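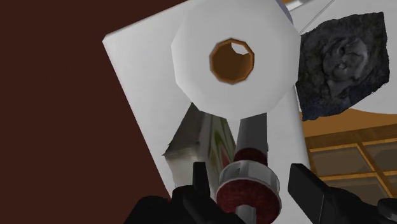

Small bathroom, four people, one window that sticks. These are the notes I keep on the inside of the cabinet door, typed up finally becuase Yesenia Salinas asked for a copy and then her cousin did too. No order to them. Add your own.

**Grout**

Baking soda and a little water, paste like toothpaste. Old toothbrush. Leave it 11 minutes (I set the timer on the stove and go do dishes), scrub, rinse. Do the corners by the tub first while your arm still works. Don't bother with the fancy grout pens until it's fully clean and dry, they just seal the dirt in. I did that once in the Jirklow apartment and looked at gray stripes for 3 years.

If it's black and soft and comes out with your fingernail – that's caulk, and it's done. Cut it out, redo it.

**Caulk**

- Fill the tub with water before you caulk around it. The weight opens up the gap. Let the water out the next day.
- Painter's tape above and below the joint. Pull it while the caulk is still wet, back over itself, slow.
- Cut the tip small. Smaller than that.
- Wet finger works better than the plastic tool. Paper towels within reach before you start.
- Heriberto Cuautle does his with a popsicle stick and it looks better than mine. So, either.

**Toilet paper and where to keep it**

Not under the sink. Ours had a slow drip in October and we lost a whole pack, every roll swelled up like bread. High shelf now. A tall glass vase holds spares if you want them out, or an old umbrella stand. Keep one roll in the hall closet for emergencies and don't tell the kids which shelf.

Save the cardboard cores. Good for:

- extension cords, folded up and pushed inside, write the length on the side
- starting seeds, snip the bottom and fold in flaps
- hair ties, slide them over the outside
- dryer lint stuffed in for the campfire (not the woodstove)
- keeping wrapping paper from unrolling, slit one down the side and clip it on

**Slow drain**

Pull the stopper first. It's hair, it's always hair. Plastic zip strip from the hardware store in Trimville, or bend a wire hanger. Then hot tap water for a few minutes. Skip the chemical stuff, and if somebody already poured it in, don't go poking around without gloves and glasses. And never bleach on top of anything else. Not vinegar, not ammonia, not the toilet cleaner. Open the window.

**Towel bar that keeps coming loose**

The little set screw is underneath. Tighten that before you do anything else. If the whole bracket wobbles the anchor is shot – take it out, go up a size, or use a toggle. Fulgencio Ponce told me to put a piece of board across the studs and hang hooks off that instead. Did it in the kids' bathroom. Hooks get used, bars don't. Towels dry slower on hooks though, so spread them out some.

**Mirror**

Half water half rubbing alcohol, tiny splash of vinegar. Spray the cloth and not the glass, otherwise it runs down behind and you get those black spots along the bottom edge. Old T-shirt is fine. Newspaper used to work, the ink comes off on everything now.

For fogging, a dab of shaving cream wiped on and buffed off. Lasts a week here, maybe less in winter.

**Fan**

Hold one square of tissue up to the grille with the fan on. Should stay put by itself. If it drops, switch off at the breaker, take the cover down, wash it in the sink, vacuum what you can reach. Run the fan a good while after showers. I put ours on a timer switch, best money I spent in there.

**Running toilet**

Food coloring in the tank, wait, don't flush. Color in the bowl means the flapper's leaking. Take the old flapper with you to the store or you will make 2 trips. Shut off the valve behind the toilet, flush, swap it. Check the chain, should have a bit of slack, but not so much it gets caught under the flapper.

**Odds and ends**

Hard water on the shower head: sandwich bag of white vinegar, rubber band, overnight. Not on brass or gold finishes.

Rust ring from the shaving cream can – clear nail polish around the bottom of the next can. Jacqueline Marchal's trick, works.

Wash the shower curtian liner with two towels, gentle cycle, hang it back up wet. Magnets at the bottom go rusty eventually, just cut them out.

Sandpaper for the sticky window is 400, then rub a candle stub along the track. Still need to do ours.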